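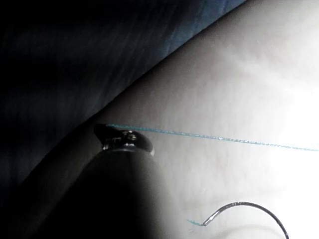
Rules for logging suture practice runs with a robot arm

Print this page | E-mail this page

Posted by Zarmeena Mengal

Hello everybody. Our small training lab wants to write a rule sheet for robotic suturing on practice pads. We have two stations and four people who use them in turn, and until now each person follows his own habit. One stops the robot before he changes the needle, another only takes the foot off the pedal. One writes down every instrument use, another writes at the end of the week from memory.

My questions are these. Is there a standard that we must follow when no patient is involved? And which rules do you find really necessary? I don't want ten pages which people sign and never open again. Our manager at Fonstead asks for a draft in August.

Zervas G. (Gerasimos Zervas)

I wrote such a sheet for our place, so I can tell you what stayed in it after one year of use. About the standard: a surgical robot on a bench is still a machine that moves with force, so your normal workplace safety rules apply. For medical device rules you should ask the maker and your own safety officer, I would not trust a forum for this, also not me.

Our rules for the work itself:

- Before the first motion, both people say aloud who has control.
- Hands come near the instruments only when the arms are in the stopped state. Foot off the pedal is not enough.
- The needle stays in view of the camera at all times. If you lose it, you stop and search, and you don't pull the thread to find it.
- Grip the thread near its end if you can. The middle part is what will hold the knot, and the jaws can damage it.
- Needles are counted at the start and at the end. The two numbers go in the log with initials.
- Practice instruments are marked and never go back to the clinical shelf.

For the log we use one line per run: station, instrument number, operator, start time, reason for stopping. We have now 3,192 lines, and more than 1,070 of them were written before we had a column for the reason. Those old lines are almost useless to us. So put this column in from the first day.

One thing we changed later - the pad must be fixed to the table on all sides. With only two clips it lifted when somebody pulled hard, and then the camera view was wrong.

plesteo_user

just use the checklist that came with the machine. we did and no problems

Zarmeena Mengal

Thank you both. The checklist from the maker covers starting and shutting down, but it says nothing about needles or about who has control, so I will take it as the first page and put the rules of Gerasimos behind it. Can I ask what you write as the reason when the operator is simply tired?

Zervas G. (Gerasimos Zervas)

We write "operator pause". It is not a fault and it should be easy to write, otherwise people continue when they should not.

Contact us | Copyright Brastinov Community Help | Back to top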